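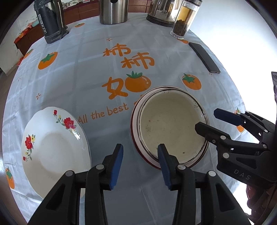 印有柿子图案和“All the best”字样的桌布

工单：球员转会登记导入后人数不一致
产品：Provis 俱乐部管理系统，转会窗口模块
提交人：Sigita Adomaitis（Pritmont 足球俱乐部，球员注册处）
处理人：Kanchan Nautiyal
状态：处理中，等待客户确认

问题描述

您好。我的中文不是母语，如果有写得不清楚的地方，请告诉我，我再解释一次。

我们俱乐部在冬季转会窗口使用 Provis 登记球员的合同和转会状态。一月底我从联赛的登记平台导出了全部球员名单，包括一线队、青年队和地区合作球队，一共1,171条记录。导入到 Provis 以后，系统显示“导入成功”，但是列表里只有1,136条。没有错误提示，日志里也没有红色的行。

缺少的记录里面有两名租借球员，他们的租借合同在六月到期。教练组需要在名单里看到他们，所以这个问题对我们比较急。

我已经做过的事情：
一、重新导出文件，再导入一次，结果相同。
二、换了另外一台电脑和另外一个浏览器，结果相同。
三、把文件的编码改成 UTF-8，结果相同。
四、请同事 Colleen Robichaud 用她的账号导入，结果也相同。

第一次回复（Kanchan Nautiyal）

Sigita 您好，谢谢您写得这么详细。请您帮忙确认两件事：第一，缺少的球员是不是都有“租借”或者“待续约”的状态；第二，文件里“合同到期日”这一列有没有空白的单元格。另外请把导入日志的完整文件发给我们，不要只发截图。

客户回复

日志已经上传。我对照了名单，缺少的记录里有30条是租借球员，另外五条是待续约的球员。到期日没有空白，但是我发现一个情况：这些球员的日期写成“2020/06/30”，其他球员写成“2020-06-30”。我不确定这个是不是原因，我只是把看到的写下来。

还有一点，青年队的名单有171人，这部分全部正确，一个也没有少。
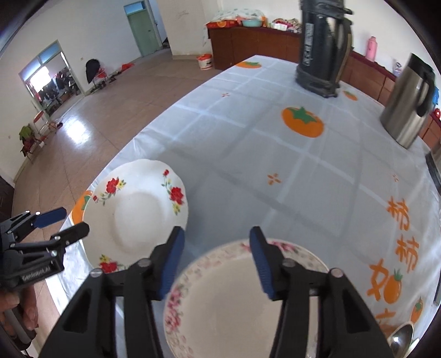 内部记录（Anju Maurya，数据组）

我在测试环境里用客户的文件重现了这个问题。导入程序读到带斜线的日期时，会把整行放进“待审核”队列，但是界面上不显示这个队列，除非账号有“转会审核员”的权限。所以记录没有丢失，只是看不见。客户的账号和 Colleen 的账号都没有这个权限。

租借球员的日期来自 Dwivedi 接口，该接口一月更新以后改变了日期的格式。待续约的五名球员是手工输入的，输入的人大概也用了斜线。

第二次回复（Kanchan Nautiyal）
2020年2月2日

Sigita 您好，原因已经找到，您的观察是对的。请按照下面的步骤处理：

1. 请俱乐部管理员 Kirstin Lindsay 打开“设置—权限”，给您的账号加上“转会审核员”。
2. 退出，然后重新登录。
3. 打开“转会窗口—待审核”，您应该看到35条记录。
4. 全部选择，点“统一日期格式”，再点“确认入库”。
5. 回到球员列表，检查总数。

请不要再次导入原来的文件，不然待审核队列里会出现重复的记录。如果已经有重复，请先删除导入时间较早的那一批。

客户回复

步骤1和步骤2已经完成。步骤3我看到的是70条，应该是因为我之前导入了两次，Colleen 的那一次好像没有算进去。我先删除较早的一批，然后继续做步骤4。请先不要关闭这张工单。

还想请问：下次从 Dwivedi 同步的时候，日期格式会不会又变成斜线？如果会，我需要每次都手工审核吗？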